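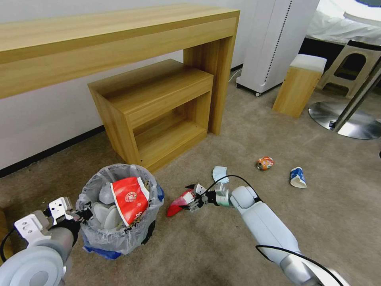 Right arm faults on release, litter pickup

tobruk_lane
Saturday, August 17, 2019
Two-arm setup, floor litter into a lined bin. Right gripper faults with error 3178 when told to open over the bin. 7 faults in 55 cycles. Left arm never does it. Firmware is the stock Jandoneck build. Anyone seen this?

pell_m
Cable. If it runs outside the arm and curves over to the wrist, it pulls tight at full reach. We had the same at Flesbridge.

tobruk_lane
It does run outside. But it holds fine down at the carpet, and the fault only comes on the open command.

ohmslaw_ish
Disagree with pell_m. A cable fault would drop out at random. I'd say current limit: wrappers wedge in the fingers and the motor stalls. Raise the limit by 20 per cent.

pell_m
Please don't raise a limit to hide a fault. If a finger is stuck you want it to stop. Log wrist angle against each fault first.

tobruk_lane
Logged. All 7 with the wrist turned past the same point, two of them with nothing gripped.

ohmslaw_ish
Fair enough, not a stall then. Power off before you touch the connector.

tobruk_lane
Will re-route with more slack and run another 55.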